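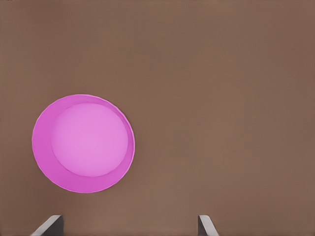
Temps de lecture : 3 min

Cahier d'atelier – mardi 1er novembre 2022
Dernière mise à jour : le soir même, après relecture de Hazel

Fauteuil Verno, troisième jour d'essai. Je note tout de suite que la fiche du fournisseur parle de « soutien lombaire dynamique » à quatre endroits et n'explique nulle part ce qui est dynamique. Sur l'exemplaire reçu de chez Mercado, le dossier a un coussin cousu, fixe, que rien ne permet de monter ou de descendre. Si quelqu'un voit une molette, qu'il me la montre.

Vérin : course complète, pas de point dur. Chargé à l'arrêt toute la nuit avec les sacs de lest, l'assise a perdu 3 mm. C'est peu. Je ne sais pas si c'est le gaz ou la mousse qui s'écrase, parce que j'ai mesuré sur le dessus de l'assise comme un débutant. À refaire en prenant le repère sous le plateau.

Accoudoirs : jeu latéral net à gauche, presque rien à droite. Vaughn pense à un défaut de serrage. J'ai repris les vis, le jeu a diminué mais il est toujours là. Je soupçonne plutôt l'insert dans l'assise, qui tourne un peu avec la vis. À démonter avant de conclure quoi que ce soit.

Roulettes : cinq minutes sur le parquet de l'atelier, puis sur la moquette du couloir. Elles roulent. La mention « silencieuses » me laisse froid, elles font le bruit que font des roulettes. Gus a branché son sonomètre de téléphone et voulait que je note le chiffre. Je ne le note pas, il changeait quand on tournait l'appareil.

Bureau Cilau, plateau de 641 mm de profondeur mesurés. Avec un écran sur pied et un clavier, ça passe, les avant-bras ne portent qu'à moitié. Pour un poste où l'on écrit à la main à côté de l'écran, je ne le recommanderais pas, quoi qu'en dise la brochure. Flèche au milieu du plateau sous charge : rien de visible à la règle, j'attends une semaine. Le chant arrière est mal collé dans l'angle, ça se soulève à l'ongle.

Caisson assorti : le tiroir du bas frotte en fin de course. J'ai retourné la glissière, ça frotte pareil. Donc soit la caisse n'est pas d'équerre, soit les perçages sont décalés. Diagonales à prendre demain.

Le prix, maintenant. Nokesum nous annonce 905 euros le poste complet et nous parle d'un mobilier « qui augmente la productivité ». J'ai demandé à Rochelle d'où sort l'affirmation. Elle a posé la question au commercial, qui a renvoyé la même brochure. L'ancien poste de juin coûtait environ 500 euros, et son caisson fermait. La différence paie le tissu du dossier et peut-être une meilleure mécanique de bascule, que je trouve bonne, il faut le dire : la tension se règle bien et ne saute pas. Pour le reste je ne vois pas encore.

Sur le tissu justement : frottement à la main avec un chiffon blanc, pas de couleur transférée à sec. Humide, une trace grise très légère. Poussière ou teinture, je ne tranche pas. Recommencer sur l'envers de l'assise, qui n'a pas été touché.

À faire
– vérin, nouvelle mesure sous le plateau d'assise
– démonter l'accoudoir gauche, regarder l'insert
– diagonales du caisson
– demander à Mercado si le dossier fixe est bien la version commandée
– ne rien signer avec Nokesum avant

Amos veut un avis pour la réunion. Mon avis est que je n'en ai pas. Il peut le recopier tel quel.

3 commentaires

Hazel Doucet
Pour le dossier, il y a deux références très proches dans le catalogue. Vérifie l'étiquette sous l'assise avant d'appeler, on a peut-être reçu l'autre.

Gus Bellamy
Le sonomètre marche très bien quand on ne le secoue pas.

Amos Benavides
Je prends « pas d'avis » pour l'instant, mais il me faudra quand même une ligne sur les accoudoirs.

Partages : 3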